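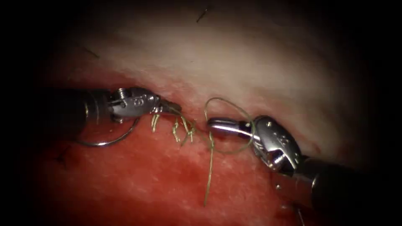

Home | Projects | Reports | Staff | Contact
Filed under: Student work > Medical robotics > Product reviews

Evaluation of the Clodus Suturing Practice Kit for Undergraduate Teaching

Branwen Wynne
Supervisor: Loredana Villa
May 19, 2024

1. Purpose

The department asked for a review of the Clodus kit before the November intake. The kit is sold by Brinder as an add-on for teleoperated surgical training systems that a teaching laboratory already owns. It contains two needle driver instruments, an instrument adaptor, a software licence and a set of exercise sheets. Tissue and suture are bought separately. The quoted price is 3,425 pounds, against a project ceiling of 4,000 pounds. Delivery is extra and was not included in the quotation.

This report covers the instruments and the software. The exercise sheets are dealt with briefly in section 4.

2. Set-up

The kit was fitted to the teaching console in the Clasterard laboratory. Fitting the adaptor took most of one afternoon. The manual gives the order of the cable connections correctly but leaves out the homing step, which has to be run once per instrument before the software will accept it. Brinder supplied the missing page by email on request.

Both instruments have a matte black shaft and a silver articulated wrist with long, narrow jaws. They were used with a curved needle and green thread on layered animal tissue -- pale fat above, red muscle below. The contrast between the two layers made the join easy to follow on the console display. Lighting was set strong at the centre of the field, and detail at the margins was lost in shadow. The kit has no lamp of its own, so this is a matter for the laboratory and does not count against the product.

3. Knot tying

Knot tying was the main test. The operator holds the thread in the left jaws, forms a loop round the right jaws, then reaches through for the free tail. The critical stage is the one where the loop sits round the closed right jaws and the two tips almost meet over the join. Any unwanted wrist rotation at that point can drop the loop.

Over the test period 159 attempts were logged. The loop was dropped in 11 of them. Most of the drops came in the first session, before motion scaling had been changed from the default setting. At the default, a small hand movement gave more travel at the tip than the task needs. The finer setting is in the second menu and should be the default for teaching.

Three further points were noted.

Thread wear. The jaws grip firmly, and repeated grasping at one place frays the thread. Frayed strands bunch up near the knot and are easily picked up by mistake. Users should be told to take a fresh hold further along.

Tail length. A long tail is easier to find but drifts across the tissue. A short tail can pull through. The exercise sheets give no figure.

Needle parking. The needle is left hanging on its thread while the knot is tied. The software has no prompt for this, and a beginner tends to forget where the point is.

4. Software and documents

The software records instrument position and jaw angle and exports both as plain text. Files opened without trouble in the analysis package written by Ong for last year's project. Grip force is not recorded. The sales leaflet refers to "handling data", which a buyer could fairly read as including force, and the wording should be queried before an order is placed.

The exercise sheets are clear up to the single knot. After that they become thin, and the running stitch is covered in one paragraph.

5. Recommendation

Purchase is recommended, subject to written confirmation of the delivery charge and a corrected manual. The scaling setting should be changed on installation. Loredana Villa has asked that a local sheet on tail length and needle parking be written -- a draft is held with the project files.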